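Söderlund Cycling Club, Boston
Notice to riders and helpers, Apr 15, 2000

# Call for riders and helpers: the Skeron Stage Race

The club is looking for riders and race-day helpers for the Skeron Stage Race, which will be held in June over four days between Boston and Tesville. Applications are open now. Please read the whole notice before you fill in the form, as several things have changed from last year.

The race is for amateur riders. It is run on open roads with a rolling escort, apart from the last stage, which uses a closed circuit in Tesville. We have room for nine teams and a small number of individual entries. Each team has four riders and one driver.

## The stages

**Stage 1.** Boston to the reservoir and back, mostly flat, with a long exposed stretch along the drain bank. If the wind comes from the east this is where the race will split, so teams with heavier riders should not write it off. The finish is on the bypass road and not in the market place, where the surface was poor last time.

**Stage 2.** Individual time trial over 30 kilometres, out and back. Riders start at one-minute intervals in reverse order of the standings. Clip-on bars are allowed. Disc wheels are allowed at the rear only. There is no drafting and no following car for individuals.

**Stage 3.** The longest day, with three climbs in the second half. The last of these tops out 11 kilometres from the line and the descent is narrow, with gravel on two of the bends. We will sweep it in the morning but riders must expect some to remain. Feeding is permitted on the second climb only, from the left-hand side of the road.

**Stage 4.** A circuit race in Tesville, one hour plus five laps. Lapped riders will be pulled out and given the time of the group they were in, plus the laps they lost.

## Who can ride

You must be 18 or over on the first day of the race and hold a current racing licence. We do not take day licences for a stage race. You should have finished at least two road races in the past year and be able to say which ones.

Riders who have not raced in a bunch before should wait a season. The club runs a training group from the hall on weekday evenings through spring and summer, and there is space in it.

Women's entries are counted in the same race on the road but have a separate classification and separate prizes. Four riders from different clubs may form a composite team, provided they wear the same jersey. It does not have to be a new one. Plain jerseys in one colour are fine.

Entry is £40 per rider. It covers all four stages, two nights in the school hall at Tesville, breakfast on both mornings and your numbers. It does not cover evening meals or travel to the start. The fee is returned in full if we turn you down and by half if you withdraw before the end of the month before the race. After that we keep it. 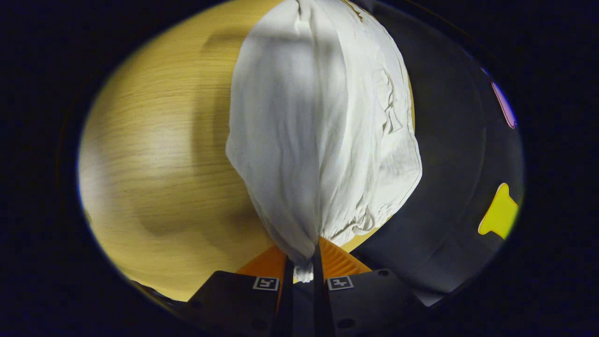 ## Race-day helpers

We need helpers for every stage. You do not need to be a member or a cyclist. The jobs are:

- **Marshals.** You stand at a junction with a flag and a whistle, and warn traffic and riders. Expect to be at your post for two hours, longer on stage 3. You must be 18 or over. Training is given on one evening in the club hall.
- **Drivers.** We need cars for the officials, the spare wheels and the rider at the back of the race. You need a full licence, your own insurance and a car with four doors. Fuel is paid on production of receipts.
- **Timekeepers' assistants.** You write down numbers as they are called at the finish. Clear handwriting matters more than anything else. On stage 4 you will also be counting laps, and for that we would prefer people who have done it before.
- **First aid.** Holders of a current certificate only. Please send a copy of it with the form.
- **Kitchen.** Breakfast for riders and officials at Tesville, starting at half past five. There is a decent cooker and a very slow urn.
- **Signs.** Two people with a van, to put out the arrows the evening before each stage and collect them afterwards. Last year a good number of arrows were never brought back, so we now ask for them to be ticked off on a sheet.

Helpers get a packed lunch, a cap and a place in the hall overnight if they want one. Under-18s are welcome in the kitchen and at the finish if a parent or guardian is also helping.

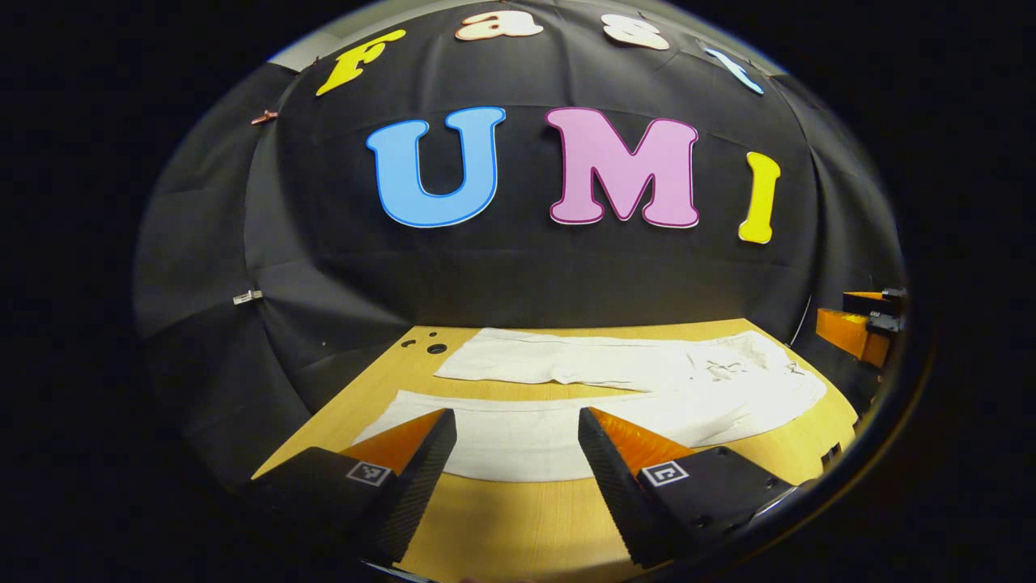

If you can manage only one day, put it on the form and we will fit you in. Stage 3 is always the hardest to fill. Anyone who offers the whole of that day will be given their choice of job on the others.

All marshals and drivers must attend the briefing on the evening before their first stage. We go through the route, the radio channels and what to do if the race stops. People who miss it will be moved to other work.

## Paid post: race office assistant

There is one paid post this year, part time, for the eight weeks up to and including the race. The hours are 15 a week to begin with and full time during race week. The work is mainly:

- entering riders' details and checking licences
- answering the telephone and letters
- typing the start lists and the daily results
- sending letters to householders on the route
- keeping the petty cash book

You should be able to type accurately, use a spreadsheet and be polite to people who have missed the closing date. Knowledge of cycling is useful but can be picked up. The office is upstairs at the club hall in Boston and there is no lift. During race week you will be based at Tesville, with a room provided.

Pay is by the hour and the rate is given in the full job sheet, which you can have from the office. To apply, send a letter of no more than two pages with the names of two people we can write to. There is no form for this post. Interviews will be held at the hall, in the evening if you are working.

## How riders and helpers apply

1. Ask for the form by post or collect one from the hall. Riders need the blue form and helpers the white one.
2. Fill it in completely. Riders should list their results, with the date and distance of each race. "Various" is not enough.
3. Riders enclose a cheque and a photocopy of the licence, both sides. Teams should send all four entries in one envelope.
4. Add a stamped addressed envelope if you want us to confirm that we have received it.

Places are given on results first and then by the date the form arrives. We keep back a few for local riders. A reserve list will be drawn up, and reserves will be told as soon as a place comes free, which in past years has been as late as the night before.

Numbers are handed out at sign-on, one hour before the start of stage 1. Bring your licence. A photocopy will not do at sign-on. Helmets are compulsory for every stage, including the time trial, and will be looked at when you collect your numbers.

Questions about the route should be put in writing to the race office. The final route sheet, with the junctions marked, goes out to accepted riders with their start times.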